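How to get limescale off taps, kettles and shower heads (the cheap way)

Posted in: Kitchen and Bathroom
Written by Chaltu Yimer

Hard water here in Nunwood. Really hard. Moved in during June and the kettle was furred up before the boxes were unpacked. This is what I do now, typed up because three people asked me the same thing and I keep sending half the answer.

Quick version at the bottom if you're in a rush.

What you need

White vinegar, the cheap clear kind. Not malt, it stinks and can stain.
Citric acid powder. Baking aisle or home brew shop.
Sandwich bags and elastic bands
Old toothbrush
Sponge, plus a plate or saucer to stand it on
Rubber gloves if you've got cuts on your hands. Ask me how I know.
Kitchen roll

Before you start

Open a window. And do NOT use vinegar or citric acid anywhere you've just used bleach, or the other way round. Gives off a gas that can properly hurt you. If the bathroom was bleached this morning, rinse everything loads and leave the descaling for another day.

Check what your taps are made of too. Chrome is mostly fine with a short soak. Brass, gold coloured, brushed black, anything with a coating, go easy or look up what the maker says. Marble and other natural stone: no acid at all, ever, not even a splash. Acid eats it and leaves dull patches that don't wipe off. Same goes for limestone tiles.

Kettle

Easiest one so start here.

1. Unplug it. Empty it.
2. Put in 900 ml of water and boil. Switch off and unplug again.
3. Add a heaped tablespoon of citric acid slowly, it fizzes up.
4. Leave 15 minutes. Go and do something else.
5. Pour away, rinse, look inside. Still crusty? Do it again.
6. Fill with fresh water, boil, throw away. Then once more.

Don't skip step 6 unless you like sour tea. My neighbour Eduardo skipped it. He did not like his tea.

If it's got a mesh filter in the spout, pop that out and drop it in a mug with a bit of the same mix. Toothbrush after.

Taps

The crust round the base is always the worst bit. Soak some kitchen roll in vinegar, wrap it right round so it's touching the scale, and leave it. 15 minutes for a light crust. For thick stuff I take it off, rinse, check the chrome looks alright, then go again with fresh paper. Better than leaving it all night and finding the finish has gone cloudy.

For the end of the tap, where the water comes out, half fill a sandwich bag with vinegar and put it over the end with an elastic band. Make sure the end is acutally sitting in the liquid. Most taps have a little screw-in piece there with a mesh in it (the aerator). If yours unscrews by hand take it off and soak it in a cup instead, much quicker. Put the plug in first!! They are tiny and they roll.

Then scrub with the toothbrush and wipe down with a damp sponge. Rinse the sponge out often or you're just rubbing grit about, and grit scratches. 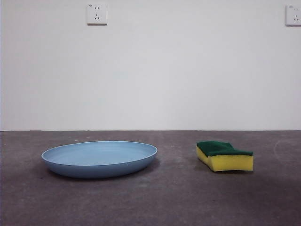
Blue plate and a kitchen sponge. Any old plate will do.

Soft side only on chrome if yours has two sides. No wire wool, no scouring powder. Dry everything with a cloth straight after or you get water spots and it looks like you never bothered.

Shower head

Depends if it comes off.

Comes off: unscrew it, keep hold of the rubber washer, put the head in a bowl face down, cover with warm water and 3 tablespoons of citric acid. Leave half an hour. Toothbrush over the holes. If they're the rubbery nozzle type just rub them with your thumb and the bits pop out.

Doesn't come off: same bag trick as the tap but with a bigger bag and a stronger band. A freezer bag is about right. Vinegar is heavy so check it isn't slipping.

Run the shower hot for a minute after, pointing away from you. Bits of scale come flying out. Still got one jet going sideways? Poke the hole with a wooden cocktail stick. Not a pin, pins scratch the hole and it goes wonky for good.

Glass shower screen

Half vinegar half water in a spray bottle. Spray, wait a few mins, wipe with the sponge, rinse, squeegee. Keep it off the stone tiles if you have them, see above. Really old marks might need two or three goes over a few days. Some of mine never came off and I think the glass itself is marked.

Keeping it away

Empty the kettle at night
Wipe the taps dry after washing up
Squeegee the screen, takes seconds
Kettle every 7 weeks or so if you're on hard water, less if not

Quick version

Kettle: citric acid, hot water, 15 mins, rinse, boil fresh twice.
Taps: vinegar on kitchen roll, wait, toothbrush, rinse, dry.
Shower head: citric acid in a bowl, or a bag of vinegar if it's fixed.
Never mix with bleach. Never on marble.

Comments (2)

Amado Pangilinan
Does lemon juice work instead? Got loads.

Chaltu Yimer
Yes for light stuff. Cut one in half and rub it on teh tap. Slow on thick scale though, and rinse well or it goes sticky.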